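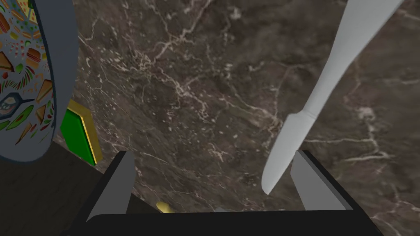
Diocese of Bovelham | Office for Mission and Parish Life

Tane Tawhiri spent 3 years as a lay missionary in Plonon before he came home in February to coordinate parish outreach. He had gone out to teach catechism. Most of his first year went into learning the language.

"I could say the Our Father and ask for bread," he said. "The older women at the chapel corrected me after every Mass. I owe them a lot."

The mission at Plonon has 254 registered families spread over nine villages, and a priest reaches the furthest of them once a month. In between, the people lead their own prayers.
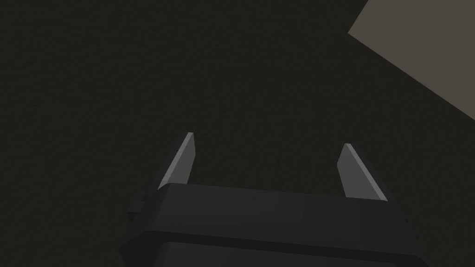
Tawhiri said that was what he most wanted to talk about with parishes here. St Brendan's in Kiltthorpe has already asked him to help train readers and leaders for Sunday celebrations when no priest is available.

"People think they need a theology degree. They need to prepare the readings and turn up," he said.

The Lenten appeal raised $602 at Kiltthorpe and $586 at Fonseca, and the money will go towards prayer books in the local language. Tawhiri writes to the Plonon catechists every fortnight.

Asked whether he would go back, he took a moment. "If the bishop asked me, yes. My mother would have a few things to say about it first." 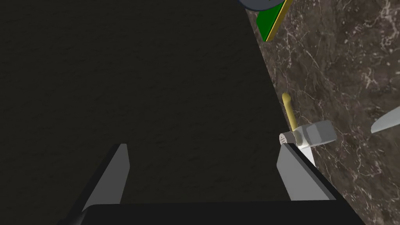
Dark surface beside brown marble with pale veins.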